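May 10, 2026

Finally made it out to the Votlow open day, after missing the March one because of that wretched cold. Got the bus with Pushpa Rana from work, who'd signed us both up and then forgot to tell me it started at 12. We were 20 minutes late and they'd run out of the good name tags, so I spent the whole arvo labelled in green texta.

It's a bigger outfit than I expected, out the back of Clondville past the tyre place. Lots of families, a sausage sizzle, and a bloke named Yurii Derkach running the robot arm demo. He was lovely, very patient with the kids, and he clearly loves his machines — he kept patting the bench when he talked about them. I asked him whether the arms get taught or programmed and got a very long answer, of which I understood maybe the first half. Something about showing them the same little job over and over, 50 goes at a time, and then changing one thing and starting again. Sounded a lot like teaching Mum to use the printer.
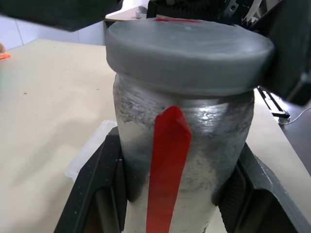 Pushpa wanted to know what happens if the gripper squeezes too hard, and Yurii said that's most of his week, really. Glass and soft plastic are the worst, apparently. He'd come over from Vuorinen last year and reckons the hardware there was fancier but the coffee was terrible. I said I'd always pictured these things zipping along like in car factories, and he laughed and said give it time.

There was a queue of 5 or 6 kids behind us by then so we moved along. Grabbed a snag (onions a bit burnt, still good) and had a look at the Prornow stand, mostly brochures and a bowl of mints. I took too many mints.

Feet are killing me now. I keep thinking about my own hands, opening the pickles at tea and paying attention to which finger does what — never noticed how much the thumb gets up to! Must ring Mum tomorrow and tell her the printer thing, or maybe not.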